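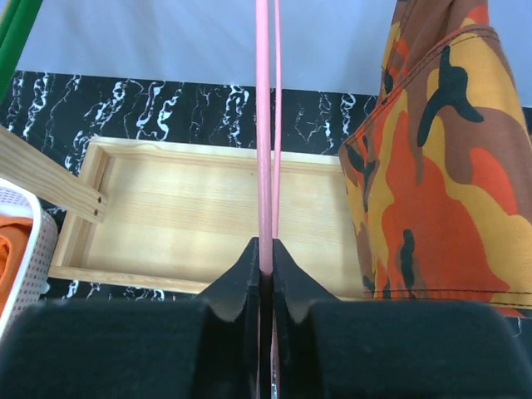 Jevness Tabletop Clothes Rack: Frequently Asked Questions

These are the questions that come in most often at Pivulmont. Answers were last gone over in May by Ea Skov, who looks after orders and spare parts. If yours isn't covered, write to us through the contact page.

Size and assembly

How big is it?
The rod is 46 cm long and the rack stands 38 cm high. It's meant for a table, a bench or the top of a chest of drawers, and suits small garments, cloths and accessories. It won't take adult coats.

What comes in the box?
The horizontal rod, the two uprights, the base tray and a small bag of fittings. Hangers are sold separately, as is the basket.

Do I need tools?
A screwdriver. Fit both uprights to the tray first and leave the screws a little loose, then seat the rod and tighten everything. If you tighten the uprights before the rod is in, they tend to end up slightly out of line and the rod won't sit home.

One upright wobbles. What now?
Take the rod out, loosen both uprights and start again on a flat surface. If it still moves, the hole may be stripped. We send replacement trays at cost -- tell us which side.

Hangers and hanging

Which hangers fit?
Any with a hook that goes over the rod and a body short enough to clear the tray. The thin wire hangers are the easiest to slide along. The wider, flat ones hold their shape better under a heavier garment but take up more room.

Where should the empty hangers go?
Push them all to one end. It leaves the rest of the rod free and you can see what you have. When you need one, lift it straight up until the hook clears the rod, then bring it forward. Pulling from the bottom usually drags the neighbouring ones along with it.

My hangers tangle. Can I stop this?
Turn all the hooks the same way. That fixes most of it. Mixing wire and flat hangers in one bunch is fine as long as each kind stays together.

How do I hang a piece of cloth that has no shoulders?
Fold it once over the lower bar of the hanger, with the fold resting on the bar and the two layers hanging down. Even up the bottom edges, then put the hanger on the rod. Twill and other cloth with a bit of texture will stay put. Slippery fabrics want a clip.

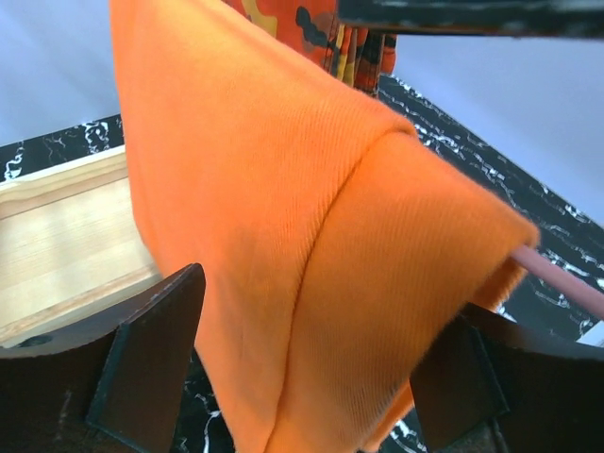 Will a wire hanger leave a mark?
It can leave a crease where the cloth sits on the bar, more so if the piece hangs for weeks. Refold it in a different spot now and then, or use a flat hanger.

A garment keeps sliding off one side. Why?
Usually it's hanging off centre. Take the hanger down, lay the garment flat, put the hanger in from the bottom and line up the neck before you hang it again. Wide necklines will slip on a narrow hanger whatever you do.

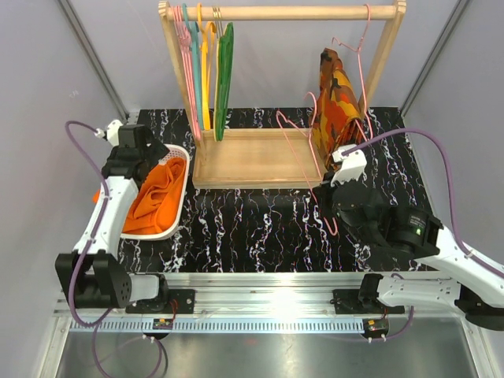 What is the tray for?
Shoes, folded socks, hair ties, or anything else that goes with the clothes above. It also gives the rack its footing, so keep the heavier items there.

Can I put damp things on the rack?
We'd rather you didn't. The wood isn't sealed, and water dripping into the tray will leave rings. Dry the washing first, then hang it.

Sorting and the basket

What goes in the basket and what goes on the rod?
That's up to you. Most customers put clean, unsorted pieces in the basket and hang them as they get to them. Leave the basket at one side of the rack with some clear tabletop in front, and you'll have room to lay a piece out flat.
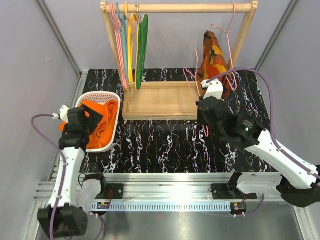 Basket on the left, spare hangers pushed to the left end of the rod.

Can I buy more hangers in one colour?
Yes. Packs are 17 hangers, all one colour. Mixed packs are sold through Dellex only.

Cleaning and spares

How do I clean the wood?
Dust with a dry cloth, going with the grain. For a sticky spot use a barely damp cloth and wipe it dry straight away. No spray polish.

Are the older Þorgeirsson rods interchangeable?
No, they're a thicker rod and won't fit the uprights.

When do orders go out?
Every Tuesday. Spare parts go with the same pickup.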